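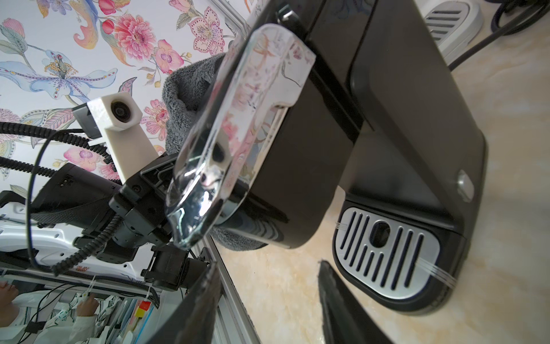 Posted 24 November 2022 by the Tremitz Road blog (2 comments)

Renberg open day, quick notes before I lose them

Typing this up on the train, so forgive the state of it. Went to the open day at the Renberg roastery, the big brick building past the rail yard in Tremitz. Doors at ten, I got there at twenty past, line already out to the bike racks. Free entry but you needed a ticket from the website. Guy ahead of me didn't have one and they let him in anyway.

Coat check first, then a hairnet, then a paper badge with your tour number. I was on the second tour of the morning. Group of 20, which is too many for the green bean store, more on that below.

Why I went: I drink capsule coffee at home and have done for years, and I wanted to see where the stuff comes from before it gets sealed up in the little cups. Renberg does whole bean mostly, but they started a capsule line in July and that was the part I'd come for.

The green store. Cold. Sacks on pallets up to the ceiling, smells like hay and a bit like peas. Our guide cut a sample out of one with a hollow metal spike and passed the beans along. Half the group never got to see them, we were strung out down an aisle one pallet wide. She repeated everything for the back, then a forklift went by and she had to repeat it again. Learned that they buy most of it a season ahead, and that the water content gets checked on arrival and a whole load can go back if it's wrong. Somebody asked how often. Not often, she said, and moved on.

Roasting floor. Best part of the day by a mile. Two drum roasters, the older one is from Faltetti and they are clearly very proud of it. Loud. You get foam ear plugs but then you can't hear the guide, so everyone took one out and stood there with a hand over the other ear. We watched a batch drop into the cooling tray, big arms sweeping the beans round, and the smell changes right then, goes from toast to proper coffee. Asked about the color checks. They still pull samples by eye as well as using the meter. The roaster on shift had a row of little dishes going from tan to nearly black and let people guess which one goes in which blend. I was wrong on all of it.

Short roast for the filter coffees, longer for the espresso. The capsule blend sits in between, which suprised me, I had always assumed it was the darkest thing they made.

Then grinding and packing, behind glass. Less to see. Capsules come down a track, get filled, pressed flat, lidded. It was stopped when we arrived for a changeover, then ran for a couple of minutes while we stood there. Would have liked longer. The grind for capsules is finer than I thought and they rest it before filling so the gas comes off, otherwise the lids bulge. That explains a box I had last winter from another company.

Recycling question came up, as it was always going to. Answer was decent but vague. Their capsules are aluminum, you can bring them back to the shop in a bag, and there's a drop box by the front desk. Whether people do it, they didn't want to say. One woman pressed them on it and got a leaflet.

Tasting at the end, upstairs. Four coffees, slurped off a spoon out of small white bowls, very noisy, spit cup if you wanted it. I didn't spit and regretted it by the last bowl. The washed one tasted of lemon, the natural one tasted of jam, the other two tasted like coffee to me. There was also a side table run by Hoshino, who do the kettles and hand grinders, with 10 percent off if you bought on the day. Did not buy. Picked up the grinder three times.

Food: cinnamon buns, gone by noon. Get there early if that's your thing. There's a sandwich place over the road that was coping badly with the crowd.

Kids: fine on the upstairs floor, not allowed on the roasting floor under a certain height, there's a painted line on the wall. A few very cross children at that line.

Getting there. Bus to the rail yard stop, then walk back along the fence. Don't try to park. The lot holds maybe a third of the cars that turned up and the rest were up on the grass. Wheelchair access is ok on the ground floor and there's a lift for the tasting, but the green store aisle would be a tight squeeze.

Whole thing took a bit under two hours with the tasting. Smaller groups would fix most of my complaints. Shop prices same as online, except the open day bag, which you can't get anywhere else. I bought two of those and a sleeve of the capsules, will report back on the capsules once I've had a few mornings with them.

Next one is in the spring I think, date not up yet. Sign up for teh newsletter if you want a ticket, they went in 40 minutes this time.

My stop. More later.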